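The Tuesday Customer

Gladys Kaijage did not believe in haunted computers, and she had told the man so twice before he got his coat off.

"I didn't say haunted," said Nimal Pramanik. "I said it writes letters."

"Everything writes letters. That's what you bought it for."

He put a folded sheet on the counter. It was typed, four lines long, and signed with the name of his aunt, who had died in February. The letter asked him to water the lemon tree and to stop seeing the man from Stasus about the house. Gladys read it and gave it back. In her experience the dead had very little interest in real estate. The living had plenty.

"Leave it with me," she said. "It'll be 15 dollars to look, and I don't do séances."

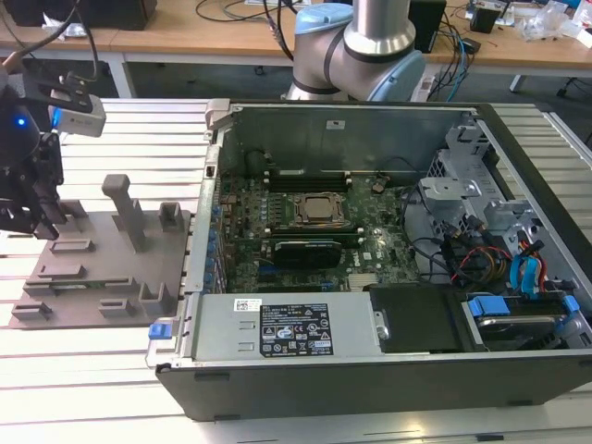

Lernetura Writers' Circle – Short Fiction

She had fixed machines on Amato Street long enough to have heard most stories. There was the woman whose screen cried, and the dentist who was sure his printer could smell fear. People would believe anything before they would believe in a bad cable, or a bad nephew.

Adhiambo, who worked the front desk after school, was on the side of the aunt.

"Maybe she had something left to say."

"Then she had eighty-one years to say it."

"You don't know everything, Gladys."

"I know what's in the box. I've seen inside it."

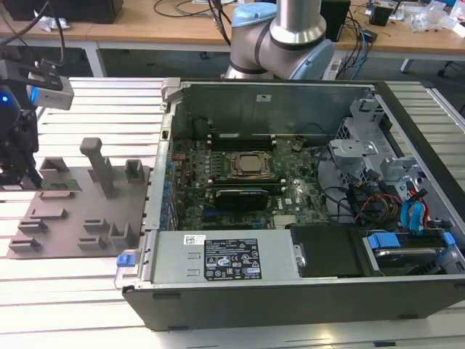 Nothing in there but parts.

The letters, Nimal had explained, came at night. He would go to bed and in the morning there would be one in the tray. There had been five so far. The first was kind. The second mentioned the lemon tree. By the third she had turned against the sale, and the fifth offered an opinion on his girlfriend.

Gladys asked him on the phone who else had a key.

"Only my cousin Kheri. But he was her favorite. He cried for a week."

"And where does Kheri live?"

There was a long quiet on the line. "In the house," said Nimal. "Upstairs. Until it sells."

"Well," said Gladys.

She could have left it there. But Adhiambo was standing by the door with her bag on her shoulder, looking so let down that Gladys asked what the matter was.

"It's just that he didn't sound happy to know."

"He paid to know."

"He paid you to look at it."

Gladys didn't have an answer to that, so she made tea. She thought about her own mother, who had left her 200 dollars and a box of recipes with half the amounts missing. If a letter had come about the missing amounts, would she have checked who had a key? She was fairly sure she would have. She was a little less sure than she had been at lunch.

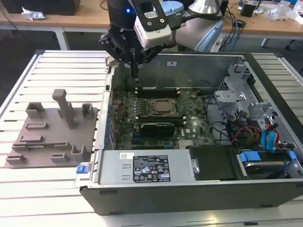

"I know what's in the box."

Nimal came back before closing. He had talked to Kheri, he said. Kheri admitted to the second letter, the third, the fourth and the fifth. He was sorry about the part with the girlfriend. He had nowhere to go, and he'd thought the aunt might buy him some time.

"And the first?" said Adhiambo.

"He says he didn't write the first one. He says that's what gave him the idea."

"He would say that," said Gladys.

"Yes," said Nimal. "That's what I thought you'd say." He took the first letter out of his coat anyway and smoothed it flat on the counter – not for her, for the girl, who read it through slowly and asked if it was true about the yellow bicycle.

"It's true," he said. "Kheri wasn't born yet."

"Somebody told him," said Gladys. "Families talk."

She wrote out the bill. He paid in cash and asked her how often you were supposed to water a lemon tree, and she said she had no idea, she did computers.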